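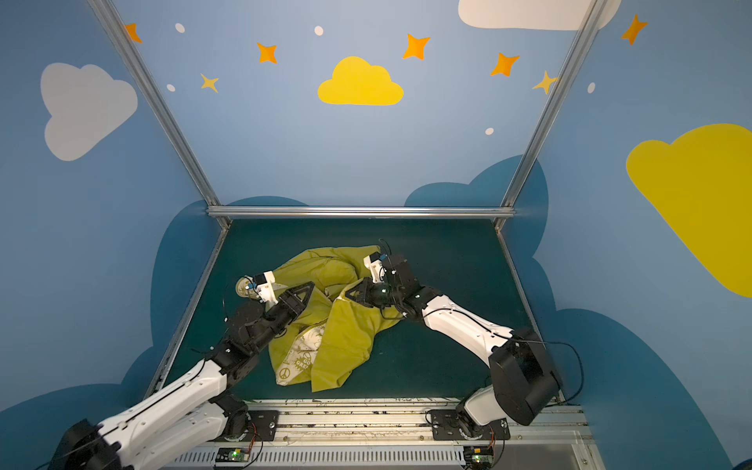
Mylene Catacutan wrote to me after my last post to say that she'd never trust a robot with her ironing, and that I should go and see one try before I got carried away about the future. Well, Mylene, I went! The Starico workshop in Poststead had its open afternoon last week, and I stayed far longer than I'd meant to (I missed the bus and had to wait for the next one, but more on that later).

I'd pictured something grey and serious, so the painted clouds and the orange stars cheered me up straight away. It's like a child's bedroom in there, with two robot arms on a metal rail, busy with somebody's yellow-green top. There's a peace sign on it, and I do like a top with a bit of conviction.

I've folded clothes all my life and never given it a thought. You pick the thing up, give it a shake and off you go. For a pair of arms it's a different matter altogether, because a shirt never lies the same way two times running - each crumple is a fresh puzzle, and the grippers have to find a fold worth pinching before anything else can happen. The young man giving the talk said they'd put it through almost 300 tries in February alone, and that he now dreams about sleeves.

What surprised me was how gripping it was to watch. I stood there willing it on as if it were a horse I'd put money on, and the lady next to me kept whispering "left a bit, left a bit", which I don't suppose helped, but I knew just how she felt.

Entry was £2, tea included, and they'd put out 100 chairs in the main hall for the talks. I didn't get to the Cruzado stand, which was packed every time I went past, and I only caught the tail end of the Udeo talk, something to do with sorting parcels. If anyone heard the whole of it, do leave me a comment, as I'd love to know what I missed.

As for the bus, the next one was the slow one that goes all round the villages, and I got home well after dark with a basket of washing still waiting for me on the landing.

Posted 26/08/2019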